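Posted February 5, 2022

**Shelf and Desk Organization Assistant (part-time, fixed term)**
Piltier Home Services, Skendano office

Piltier Home Services invites applications for the position of Shelf and Desk Organization Assistant. The successful candidate will support the firm's residential program, under which shelving units, desks and study corners are sorted, wiped down and put back in good order at the client's request. The position carries 20 hours per week and runs through the end of December.

Most assignments concern open shelving of the kind that has gathered a little of everything. Books share a compartment with a water bottle and a plush bear, and small items such as a toy car settle wherever there is room. Assistants are expected to bring such shelves into a usable arrangement without discarding anything and without imposing a taste of their own.

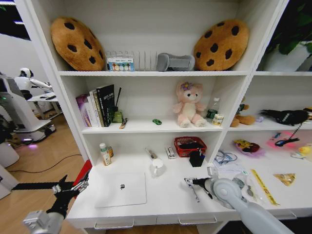

Quintanilla wrote, on reading a draft of this notice, that applicants should be told plainly how slow the work can be. A single compartment of keepsakes may take longer than a full row of books, and a client who wants the bear kept in the middle of the shelf is entitled to have it there. The firm agrees, and the duties below have been worded accordingly.

**Duties**

- Record the position of all items before work begins, using the firm's standard sheet.
- Group books by height or subject, as the client prefers, and keep them upright at one end of the compartment.
- Place bottles, cans and reed diffusers away from paper and fabric.
- Return soft toys and cushions to the shelf clean and in the place agreed with the client — large cushions are normally kept on the top shelf.
- Keep the desk surface clear enough for a laptop to be opened and used.
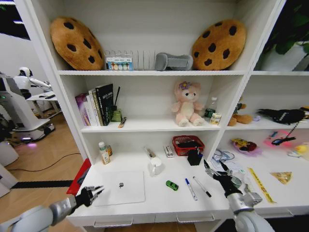

**Requirements**

Applicants must be at least 18 years of age and able to work standing for most of a shift. Patience with small objects is essential. Previous experience in housekeeping, library shelving or retail display is welcome but not required. Applicants must be able to lift a full box of books with a second person and to use a step stool safely.

Training is provided at the Ekstead site and is paid at the regular rate. It covers dusting, the care of potted plants on shelves, cable handling and the completion of the position sheet. Trainees practice on furnished units holding everyday belongings, including headphones, notebooks and stuffed animals.
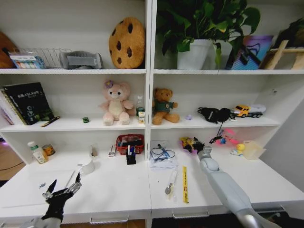
*Open shelving with books, plush toys and a potted plant.*

**Terms**

The full engagement comprises 168 paid shifts, shared among the assistants appointed. Travel between Skendano and Ekstead is reimbursed. Gloves, cloths and storage trays are supplied by the firm and remain its property. Assistants may not photograph a client's belongings for personal use.

**How to apply**

Please send a letter of no more than one page, together with a list of previous employment, to the Skendano office and quote reference 43. The letter should describe one shelf, desk or cupboard the applicant has put in order and explain how the arrangement was chosen. Applicants invited to interview will be asked to complete a short sorting exercise — no preparation is needed. Applications by mail and applications delivered in person are considered equally.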